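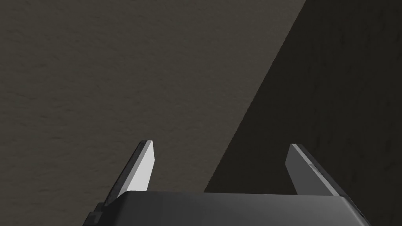
Kioko, the open planning toolkit that a good many small groups use to get two-armed robots moving around simulated homes, has a new release out this week, and it is a bigger one than the modest version number lets on. The people at Sedden who look after it have spent most of the spring and early summer on the part that decides which arm should do what, and when, and they've folded in a rewritten grasp checker and a much friendlier log viewer while they were at it.

If you've used the older version you'll know the trouble. You would ask for a plate to be moved from one end of a counter to the other, and the planner would think very hard about one arm and treat the other as a sort of coat rack, parked wherever it had last been left. Everything was safe enough, but it was slow, and in a tight kitchen the parked arm was forever in the way. The new release plans for both arms together from the first step, and it can change its mind about which one leads if the route gets too crowded.
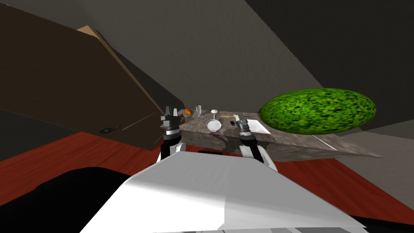

Hidayah Rahman
Staff writer, simulation and tools
24 July 2022

The kitchen is where most of the new work has been tried out. Sedden keeps a library of 309 household layouts, and the kitchens have always been the ones that make planners sweat, what with the glasses, the fruit, the spoons and the odd corners that a forearm has to get around. The team's standard test asks the robot to tidy a counter with both arms, and every layout is run 50 times with the small items shuffled between runs. In June the old planner was put through the same test so there would be something fair to compare against, and I'm glad they took the trouble – so many release notes skip that step.

The headline figure is planning time. A two-arm tidy-up that used to keep the planner busy for nearly 500 milliseconds a step now takes well under half of that on the same desktop machine, according to the notes. You feel it when you use it, too. I spent a happy afternoon with the release on my own aging computer (the fan had plenty to say about it), and the pauses that used to send me off to put the kettle on have mostly gone.

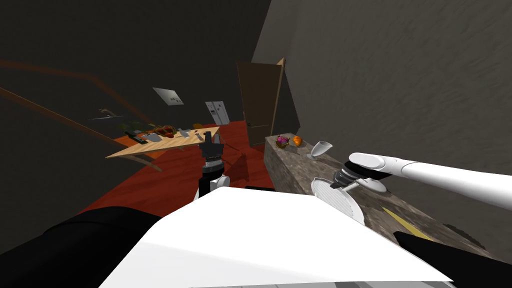 Grasp checking has changed just as much, and for my money it's the nicer half of the release. The old checker looked at the gripper and the object and very little else, so it would cheerfully approve a hold that made no sense once you took the furniture into account. Now the counter, the object and the whole arm are checked together. Take a round plate held up on its edge against a stone counter, with the other gripper empty in the air beside a table: the checker has to weigh how the plate meets the counter, where the forearm passes over it, and whether the free hand has room to come across and help. All of that is written to the log in plain sentences, and you can click on any one of them to jump to the matching view from the head or from either wrist.

The wrist views deserve a word as well. Perception in Kioko used to assume that the world was more or less the right way up, and a wrist that had rolled over could lose track of a table it had been following perfectly well a moment earlier. Release 2 carries the arm's own joint angles into the object tracker, so a table seen from an awkward angle keeps its label. There's a setting to turn this off, tucked away under the tracker options, for anyone whose older scripts depend on the previous behavior.

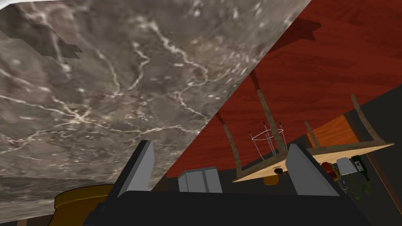
At Cuvbridge, Flesside was less taken with the speed than with the log viewer, remarking that a planner which can say why it gave up on a grasp saves more of the day than one which gives up faster, and asking whether the same messages might be offered for drawers and doors.

Drawers and doors are on the list for the next round, as it happens, though Sedden hasn't put a date on them. The present release can be downloaded from the project page now, along with the kitchen tests and a short guide to moving old scripts across. Set aside a morning for that last part if you have custom grippers, as the file that describes the fingers has a new layout and the converter leaves a few of the fields for you to fill in by hand.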